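On Tuesday our group visited the simulation room of Turnano in Stendevwood. I wanted to see how they set up one arm cell before it gets any real work. The cell is called Miranda and lives inside a computer.

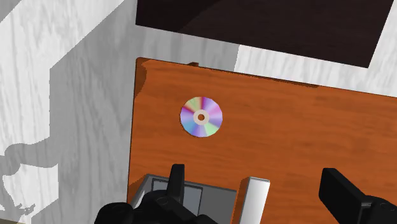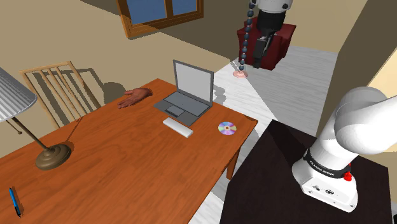
*Page last changed: October, by the visit group*

The arm is a Franka Emika on a dark pedestal, next to the corner of the table. The task they prepare is picking up a compact disc, and our host said a thin flat thing is difficult for two fingers. Each setup is tried 100 times, and the log is kept in a program called Jokemow. After every change to the gripper model they check the wrist view first, then the room view, and only then start the next series. Run 746 was on the screen when we came in. I asked how long a full check takes, and the answer was 34 minutes.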